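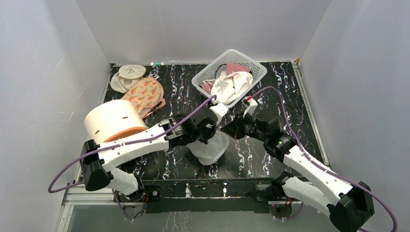
Can any machine sort and fold small laundry yet, or am I wasting my time looking?

Posted in Home and Shop Automation, February 2022

I run a wash-and-fold place with nine washers in a strip mall. My sister-in-law does the folding with me. Washing and drying are already automatic for all practical purposes. You load, you pay, you walk away. What eats the day is everything after the dryer stops. Sheets and towels are not so bad, and I know the big plants have had flatwork machines for decades. My problem is the small stuff: underwear, bras, baby socks, kitchen cloths, mitts, things with straps that wrap around other things. It comes out in one knot and somebody has to stand there and pull it apart.

A salesman has been calling me about a machine from a company named Wuris. He says it will have two arms and will "handle mixed household items" by next year. The price he gave was 3,451 a month on a lease, which is more than I pay in rent for the back half of my unit. I asked for a video of it doing a basket of mixed smalls and he sent one of it folding a dish towel. The towel was already flat on the table when the video started. I watched it three times looking for a cut.

What I want to know:

Is there anything I can buy today, for a small shop, that takes a pile of mixed laundry and sorts it, even if it doesn't fold?

If not, is it close? I can wait two years. I can't wait ten.

Should I worry about straps and hooks, or is that a solved problem and I'm just behind on the news?

I'm not against machines. I put in the card readers before anybody else on my street and I would do it again. I just don't want to sign a lease for something that needs me standing next to it.

dryerlint_dana

Eduard Brabec

I spent eleven years maintaining packaging lines and the last few doing integration work for small shops, some of it with robot arms. I don't sell any of this, and I have not seen the Wuris machine in person, so take what I say about it as a guess from your description.

To your first point, no. I don't know of anything a shop your size can buy today that takes a tangled pile of mixed smalls and sorts it without a person nearby. There are machines that fold, but most of them want you to clip or feed each piece by hand, and they want it to be a shirt, a towel or a pair of pants. By the time you have separated a bra from a pillowcase and found the top edge of it, you have done the slow part yourself.

The reason is mostly in the cloth. A box stays the shape of a box when you pick it up. Cloth changes shape every time you touch it, and half of it is hidden under the other half. The machine has to find one item, decide where that item ends and the next one starts, grab one layer and not two, and lift it without dragging its neighbors along. Then it has to work out what it's holding, which it often can't tell until the thing is hanging in the air. People do all of that by feel. You can sort socks while looking at the TV. Most grippers have no feel to speak of, or very little, and depend on cameras that can't see inside the pile.

Two arms are better than one for this. One holds while the other looks for a corner, the same as you do. So the salesman isn't wrong to lead with that. But two arms also means two things that can get in each other's way, with cables to keep clear of the work, and more calibration. Ask how often it has to be recalibrated and who does it. If the answer is "a technician", ask where the technician lives.

Straps are not solved. A thin dark strap lying on a basket full of white fabric is easy to see and still hard to deal with, because you don't know what's on the other end of it. It may be attached to the piece on top or to something at the bottom. Pull and find out is a fair strategy for a person, who will stop when it feels wrong. A machine that pulls and doesn't stop will tear a lace edge, and then you owe a customer. Hooks are worse. Mesh is bad too, for a different reason. Depth cameras can have trouble with open weaves and see-through material, so the machine may misjudge where the surface is.

The basket itself is part of the problem. The common plastic laundry basket with a grid of holes is about the worst container you could choose. Fingers catch in the holes, cloth catches in the holes, and the camera sees bits of fabric through the sides and can count them as separate items. If you ever do trial a machine, try it with a smooth-sided shallow tray first, and then with your real baskets, and write down both results.

On how close it is: sorting will come before folding, in my opinion. Picking one piece at a time out of a bin and dropping it into one of four other bins is something I'd expect to see working in big laundries first, with a person clearing the misses. Two years for that in a large plant, maybe. Two years for your shop at a price you'd like, I doubt it. Folding bras and baby socks to a standard your customers would accept, I won't put a number on.

Before you sign anything I would do this. Fill a basket with your own worst load. Take it to wherever the machine is. Don't let them pick the load and don't let them lay anything flat first. Stand there for a full hour with your phone timer running and write down every time a person touches something. Then time your sister-in-law on the same load. I did this once with a customer who was looking at a system from Plolach for sorting shop rags and gloves. It did fine on rags. On gloves a person stepped in so often that he was paying for the machine and the worker both. He didn't sign, and bought a bigger table.

Also read the lease for what happens if it doesn't perform. "Will handle mixed items by next year" from a salesman on the phone is worth nothing unless it is written down with a rate next to it, in pieces per hour, and a way out for you if it misses.

foldingtable_rick

Just buy a folding board. I got one for 9 bucks and it does shirts great. Robots are a scam, they have been saying five years since I was in high school.

Troncoso Linen Back Office

We do linens for small hotels and a couple of spas, so a bigger operation than yours but not by a lot. I agree with most of what Eduard wrote and want to add the side of somebody who has paid for some of this.

We put in a used small-piece folder from Tirholm. It isn't a robot in the sense of arms. It's a belt, some air jets and a set of plates. You lay the piece on the belt and it folds and stacks. On our best shift it did 1,110 hand towels and washcloths. The shift after that was 953, and the difference was one bent plate and a person who was new at feeding. So it is a real machine that does real work, and it still needs a feeder the whole time. We have never run it without one.

What it won't take is anything with a shape. Spa slippers, headbands, robe belts, oven mitts from the kitchens, the little mesh wash bags. We tried slippers one slow afternoon and spent the rest of it with the side cover off. All of that still goes to a table and gets done by hand, and I don't see it changing while we own this machine.

The thing that saved us the most labor on smalls cost almost nothing. We stopped letting them get mixed. Every spa gets mesh bags, one for anything with straps or ties and one for everything else small. The bag goes in the washer closed and the dryer closed, and it gets opened at the table. There are no knots because the straps never met the sheets. It took until March of the following year to get every customer doing it, and one still sends everything loose, and we charge that one more.

For walk-in customers you could hand them a bag at the counter with a tag on it. Some will use it and some won't. For the ones that won't, pull the strapped things out before the wash, when they are still in separate pieces. It's quicker than picking the knot apart after.

I would not sign at 3,451 a month. For that money you can pay for a lot of part-time hours, and a part-time person can also mop and answer the phone.

I'd disagree with Eduard on one small point. We like the grid baskets. They're light, they dry out, and they don't crack as fast as the solid ones we had. If a machine can't work with the basket I already own fifty of, that goes on the machine's side of the bill.

Eduard Brabec

Fair point about the baskets. Put the cost of replacing them in the comparison.

The bags are good advice for a robot too, if one ever shows up. Anything that keeps the pieces apart before they reach the table makes the job easier for whoever or whatever is doing it.

dryerlint_dana

Thank you both. I called the salesman and asked to bring my own basket. He said the demo unit is "configured for towels at this time" and he would get back to me. I ordered the mesh bags, two sizes, and I'm going to try them with the regulars first. Rick, I have a folding board, it's fine for shirts.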